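Table Work With a Robot Arm: House Rules for the Dinditell Workshop

Revised Thursday, March 28, 2024
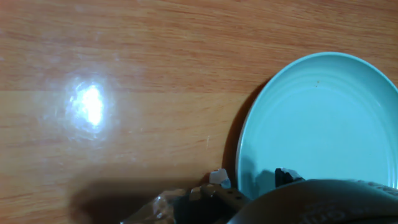

Light comes first. Before any run on a varnished table, switch on the lights you plan to use and look at the surface through the wrist camera, not from your chair. A glossy finish throws back an overhead lamp as a white patch, like the one to the left of the teal plate, and the grain under it washes out. Move the lamp or move the work. Dimming the lamp helps less than shifting it to one side.

Check the shadow too. The gripper darkens the wood next to it, and small dark items are easy to lose there.

Wipe plates before they go down. A single crumb is enough to fail the clean-plate check, and Concetta Galli will send the run back. Use a dry cloth on the table. Polish leaves swirls that show up under strong light.

Keep clear wrap and glossy bags away from the fingers unless they are part of the task. They catch highlights and they snag.

Speed stays at 7 on the dial for anything breakable. Plastic cups and sponges can go up to 52. Nothing on this table runs above 90.

Hands stay off the table while the arm is powered. If something rolls, let it roll, press stop, and pick it up afterward. Long sleeves get rolled to the elbow.

Finger screws are checked at the start of each shift. Spare fingers are in the Martinelli drawer, with the small hex key taped inside the lid. Put it back.

Write down every stop in the log, including the ones you caused yourself. Initials and time are enough. Questions about the log go to Reginald Escobedo. The next revision is due in May.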